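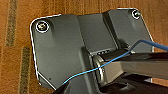

About Andmont

Andmont makes metal mounting plates, brackets and base plates for people who need to fix something heavy to a bench, a table or a wall and have it stay there. We are a small shop in Wornby, with 5 full-time staff and 2 part-time. Most of our work goes to furniture makers, school workshops and equipment builders.

How we started

The business began as a repair counter at the back of a hardware store on Arthur Street. Customers kept bringing in wooden benches with torn screw holes, and the usual cause was a base plate too thin or too narrow for what it was holding. We started cutting wider plates for them. After a few years the plates were most of the work, and we moved to our present building behind the rail yard.

What we make

Our standard line is called Medudik. It comes in four widths, in dark gray or plain finish, with countersunk holes so the screw heads sit down in the plate. Corners are rounded as a matter of course — a square corner catches sleeves and marks the bench. Every plate is checked on a flat table before it is packed.

We also take custom orders. Send us a sketch with the hole spacing and the thickness of the surface you are mounting to. A pencil drawing is fine if the measurements are clear. The smallest run we do on a custom plate is 100 pieces, and we turn out about 3,000 plates in a normal month, standard and custom together.

Screws and fitting

Screws are sold with the plates or separately. For hardwood tops we recommend drilling a pilot hole and tightening by hand at the end. Softer tops may need a backing plate underneath, and we stock those in the same widths.

Visiting the shop

The front counter is open on weekday mornings. Tuesday is our finishing day, so phone orders may be answered later than usual. Parking is on the left side of the building, and the loading door is at the rear. Samples of each finish are kept at the counter and can be borrowed for a week.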